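Things on the Table

Monday, August 31, 2026

I have a wicker table to write about, so anyone hoping for part two of the boiler saga can go and put the kettle on.

It's square, with a dark brown rim and a woven diamond pattern on top that looks very smart until you try to write a shopping list on it. The biro goes straight down between the strands. I know this now. Cillia had it listed as a garden table, which explains a lot, but it has lived indoors since June and I don't think it minds.

What it does do is attract things. A proper desk gets papers. Wicker gets whatever was in your hand when you stopped thinking. The last time I looked there was a white tray with compartments, bought so that small items would have a home, and next to the shoe a little black frame with a sketchy sort of drawing in it. Yes, the shoe. Beige, pointed toe, up on the table like a guest of honour.

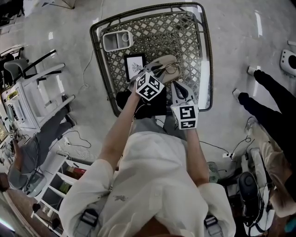

My mother, when she heard, said that shoes on a table mean a death in the family or at the very least a row, and that in her house it would have been out of the window by now. She also wanted to know where the other one was. I have no answer to that.

My own view is that a shoe is only untidy if you were planning to wear it. I did try the Jikum method last year, in which you pick up each object and decide on its proper place within the hour. The booklet ran to 300 pages and ended up on the table, under the tray.

The real trouble is size. In a small sitting room one stray shoe is a crisis. Put the same table in a big place with a corrugated metal ceiling and strip lights and the clutter shrinks to nothing.
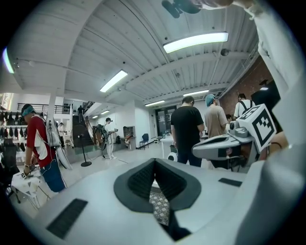
High ceilings make everybody feel tidy, I suspect, and then you go home and find the same amount of stuff at knee height. A white table would be more practical, I'll admit. You can wipe it, you can write on it, and a dropped earring stays where it landed. But it shows every ring of every mug, and I drink a lot of tea.

So the wicker stays. The frame needs a nail and a bit of wall. The shoe I'm still thinking about.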